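# Chapter 6. Setting, Serving, and Clearing

Table service is learned in the hands before it is learned from the page. This chapter introduces the order of work followed in an institutional dining room, from the bare tabletop to the last cleared dish. Students should have completed Chapter 5, on receiving and storing tableware, and should have the Kikemora service checklist at hand while reading.

## 6.1 The Plain Surface

All settings in this course begin on a plain, level table. Cloths and mats are introduced in Chapter 8. A plain surface allows the student to judge spacing by eye, and any crumb or smear can be found and wiped away before guests are seated.

The plate is placed first. It fixes the position of everything else, and it should not be moved once the remaining items are down. Small items are then brought in from the side, one at a time, and set close to the plate without touching the rim. On a white table, a single colored plate gives the server a clear center from which to work.
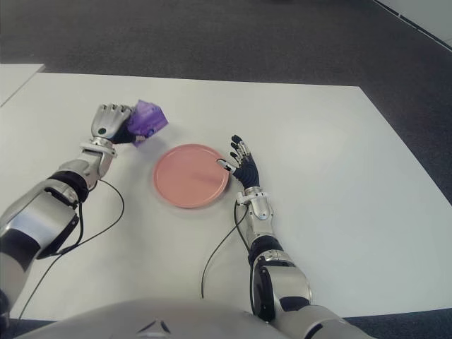
Why is the plate set down before the smaller items?

The plate marks the center of the place setting, and the distance to every other item is measured from it. When small items go down first, they usually have to be shifted to make room, and each shift adds handling and delay.

The Clomeritz dining hall, which serves as the working case for this part of the book, seats 210 guests at midday and 300 in the evening. Its staff set every table in the same order, including tables that may not be used. New staff often regard this as wasted effort. The benefit appears later in the meal, when a server sent to an unfamiliar section finds each place arranged as expected.

## 6.2 Choosing Dishes by Use

Dishes are grouped in this chapter by what they are asked to hold. A flat plate with a low rim suits dry and sliced foods. A bowl, with its higher curved side, suits loose or liquid foods, and it may also be used to bring small or soft articles to the table and to carry them away again. The same color may be used across both groups. Matching pieces make a table look orderly, although color alone should never be used to decide where a dish is stored.

The Coelho storage plan, reproduced at the end of the chapter, assigns one shelf to each shape. A hall that holds 775 bowls and 1,000 plates cannot rely on memory. Labels are placed on the shelf and never on the dish.

## 6.3 Clearing

Clearing reverses the order of setting. Small and soft articles leave the table first, then upright items, then bowls, and finally the plate. Soft articles call for particular attention – they fold over the edges of dishes and hide what lies under them. A soft article resting on a bowl should be lifted straight up, with the other hand kept near the rim until the bowl is known to be steady.
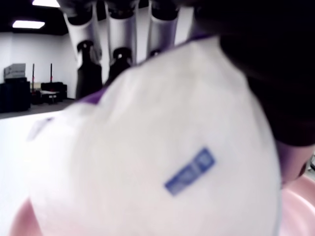
Once the soft articles are away, the server can see each rim clearly and can stack by shape. Bowls are stacked only with bowls of the same size. A stack that leans is taken down and begun again. Upright items are carried separately and kept apart from the stacks, as they tip easily when a tray is turned.

At Clomeritz, clearing begins at the end of the table farthest from the door. The Arkix tray cart stays in the aisle and is not brought between the chairs. These two rules are local ones, and students placed in other halls should ask what practice is followed there before their first shift.

## 6.4 Terms Used in This Chapter

**Place setting:** all items arranged for one guest.

**Rim:** the outer edge of a plate or bowl, raised or level.

**Soft article:** any item of cloth or similar material brought to the table.

**Upright item:** any item that stands taller than it is wide.

Section 6.5 takes up the evening service, in which setting and clearing are carried out in the same room at the same time.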